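4.2 Clearing the snack table

I want to spend a little time on the table itself, and on what people leave on it, because when I started this study I thought the interesting part would be the eating. It wasn't! I got hooked on the clearing up. Chih-ming Lui and I had gone through 603 diary entries from the Flernivport households by then, and so many of them stop dead at the last bite, as if cups and scraps walk off by themselves. So for this part of the work we looked only at what happens between the end of a snack and a bare table.

Our setup was simple. We had one square table, one trash can with a bag in it, and one container with a perforated top where bits of food could sit. I'm very fond of that container (it has a gold rim, and it makes any snack look a little more dressed up than it is). The trash can stood up on the table with everything else, close enough that a cup could go over the rim without anybody leaving their spot. In the Totura homes the can nearly always lived on the floor or under the sink, and our diary writers grumbled a lot about the walk. Figure 3 shows how near the two things were to each other.

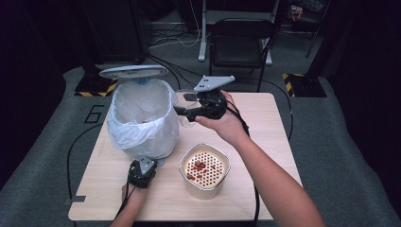 Figure 3. The snack table during clearing. A clear plastic cup is held between the lined trash can and the perforated container with its small pile of food pieces.

I'd like to say a word about bags. The diaries are full of them. People have strong feelings about how far a liner should hang over the rim, and I found myself taking sides. I like plenty of overhang, the messy kind, where the bag drapes down the outside and you don't have to worry about it slipping in. Chih-ming folds his down tight and thinks mine looks sloppy. We coded bag complaints separately from lid complaints, and I'm glad we did, as the two hardly ever turned up in the same entry.

Lids got their own code because of the Fraser interviews. Several people there told us they leave the lid up from the first cup to the last and only shut it once the table is done. Others open and close it every single time, which sounds exhausting to me, but they were very cheerful about it.

Then there's the matter of what goes inside a cup before it gets thrown out. I do this myself: the used tissue goes in the cup and the cup goes in the trash, one trip. We called it nesting in our notes and the name stuck. Figure 4 is a nice plain case, with tissue filling most of a clear container and a spot of bright red on top of it.

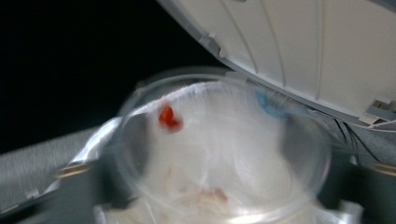

Figure 4. Crumpled white tissue in a round, clear container, close to the partly open white lid.

Nesting came up in 100 of the diary entries, far more than I expected, and it cut across every household type we had. What we can't tell from the diaries is how people decide that a cup has stopped being a cup and turned into a little trash can of its own. One Flernivport writer put it down to the first tissue. After that, she wrote, she wouldn't drink from it again even if it was clean. I think she's onto something, and I come back to her entry in Section 5, along with the July interviews.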